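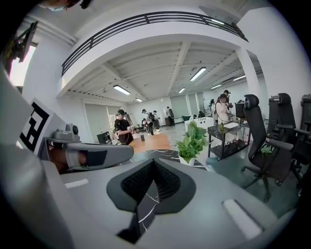 Maglaya Indoor Watering Can
By Odberg. Sold in the UK and Ireland by Fandness Home & Garden.

£71.00
In stock. Free delivery on this item.
Finish: Moss / Chalk / Plain steel
Add to basket

Yes, seventy-one pounds for a watering can. We had the same conversation in the shop, several times, and one of us still leaves the room when it comes up. If you have two plants and a mug with a chipped handle, the mug will do you very nicely and we would rather you spent the money on a third plant.

The Maglaya is for people who have gone past that point. You know who you are. You've stopped saying "a few plants" to visitors. There is something trailing off the top of the fridge. You have carried a full jug up a stepladder in your socks and watched a thin line of water run down your sleeve to the elbow, and you have thought that somebody must make a thing for this.

Odberg make a thing for this. It holds 700 ml, it has a long, thin spout that goes where you point it, and it stops when you stop. That is the whole of its talent, and we've sold enough leaky ones over the years to know how rare a talent it is.

How it pours

Most indoor cans are designed by someone who likes the look of a swan. The spout leaves the body near the top, swoops about a bit and ends in a wide mouth, so nothing happens until you tip the can well over, and then everything happens at once. Your fern gets a month's water in a second and a half and your windowsill gets the rest.

On the Maglaya the spout leaves the body right at the base and climbs in a nearly straight line to a point slightly higher than the rim. The water is already waiting in the spout before you tip. A small tilt gives you a small stream. The tip is cut at a slant and the lower lip is turned very slightly under, and that little fold is what breaks the drip when you bring the can back up. It took Odberg three goes to get the fold right. We sold the first two versions and we'd like to apologise to anyone with one of them and a piano.

The handle is a plain loop, set far enough back that a full can balances in the hand with the spout level. It's big enough for four fingers of an ordinary adult, or for two if you hold it daintily, as people in catalogues do. 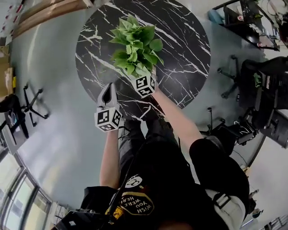 A word on how much to give them, while we're here. The commonest reason a houseplant comes to grief is kindness. People water on a Saturday because it's Saturday, and the plant, which doesn't keep a calendar, sits with its roots in a swamp until it goes yellow, at which point it gets more water out of sympathy. Put a finger in the compost up to the second knuckle. If it comes out with damp bits stuck to it, go and do something else. If it comes out clean, water slowly, at the edge of the pot, until you see the first trickle in the saucer, and tip the saucer out after half an hour.

A thin spout helps with this more than you'd expect. You can get under the leaves and on to the soil, so you aren't guessing from above how much went in and how much bounced off. Leafy things that grow in a dense heap are the worst for it. With an ordinary jug you end up watering the top of the plant, feeling pleased with yourself, and leaving the compost more or less as you found it.

In winter, give most things about half of what they have in summer. We have a run of worried emails every February and the reply is nearly always to put the can down.

What's in the box

The can.
One screw-on brass rose, for seedlings and for anything you'd like to sprinkle.
A spare washer for the rose, in a paper envelope. Put this somewhere sensible at once. You won't, but we've said it.
A long thin cleaning brush for the spout.
A leaflet in five languages, of which the English is the shortest and the most stern.

Size and weight

Capacity: 700 ml to the brim, a bit less if you would like to walk across a carpet with it
Length, back of handle to tip of spout: 36 cm
Body: stainless steel, powder coated outside on Moss and Chalk, left bare on Plain steel
Rose: solid brass, unlacquered
Seams: welded, no solder
Guarantee: 5 years against leaks and failed welds

Please do measure the shelf you mean to keep it on. We get a steady number back from people who fell for the can and had nowhere to put the spout. It also won't stand under most kitchen taps the right way up, so fill it at an angle or use the bath.

Choosing a finish

Moss is a dark, slightly grey green and by some way the most popular. It vanishes among plants, and customers report putting it down and losing it for days.

Chalk is off-white and looks wonderful for as long as everyone in the house has clean hands. We'd call it a finish for people who live alone.

Plain steel shows fingerprints and water spots, and after a year or so it has so many of both that they add up to a sort of finish of their own. It's the one most of us have at home.

There was a fourth finish, a pink called Braveo, which was dropped last year. We still have odd ones turning up in the warehouse. If you'd like one, email us, and please don't tell us it looks like a sticking plaster. Odberg know.

Where to stand it

Cans leave rings. Any can will, however well made, because you fill it, the outside gets wet, and down it goes on the nearest flat thing. Oil-finished wood minds a great deal. Varnished wood minds a bit. Polished stone and anything with a stone effect can look untroubled for years and then show you a chalky circle in low sun, mostly when you have company. A cork mat underneath costs very little and sorts it out. We sell one. So does everyone else, and theirs is fine.

If you do have a ring on marble, leave the vinegar in the cupboard. It'll shift the limescale and take the polish with it. Warm water, a drop of washing-up liquid, a soft cloth and some patience is as far as we would go.

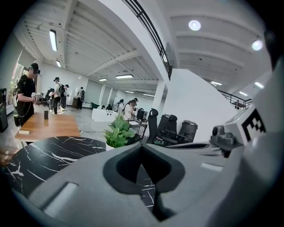 Round black tabletop with white veins.

Looking after it

Empty the can when you've finished. Everyone likes the idea of leaving it full so the water comes to room temperature, and that's fine overnight, but a can left full for a fortnight grows a green film inside and starts to smell like a pond with problems.

Once a month or thereabouts, run the brush down the spout from the tip. If you live in a hard water area (you'll know from your kettle), fill the can with warm water and a spoonful of citric acid, leave it for an hour, then rinse it twice. Take the brass rose off before you do that.

Don't put it in the dishwasher. It will fit, at the expense of everything else you wanted to wash, and the powder coating will come out with a bloom on it that no amount of rubbing gets off. The guarantee is quite firm on the subject.

The brass will go brown. Leave it alone or polish it, according to temperament.

If you use liquid feed, rinse the can straight afterwards. The feed dries in the spout into something close to toffee.

What customers say

"I bought this after my sister told me it was a ridiculous amount to spend, and I've bought her one for her birthday so that she can be ridiculous as well. Pours beautifully. Fiddly to fill." Saoirse Mac an tSaoi

"Does not drip. I have tried to make it drip."

"Three stars. Lovely can, but I had expected it to be bigger. The size was clearly given on the page, I see that now."

"My husband uses it for the coffee machine. I've asked him not to."

Delivery and returns

We post on weekdays, in a cardboard box with paper packing. The spout is wrapped separately in a tube and looks alarming from the outside, and you may find that your postman has a theory about it.

You have 36 days to change your mind. Send it back dry, please, and with the rose. If the can leaks or a weld goes at any point in the 5 years, write to us with your order number and a photo of the trouble and we'll send a replacement without making you post the old one. Dents aren't covered. Cats aren't covered either, though we do like to be told.

Spare parts

Brass rose, fine
Brass rose, coarse
Washers, packet of 5
Spout brush

All of these fit every Maglaya made so far, including the two we apologised for further up the page.

Prices and stock checked 2022-07-10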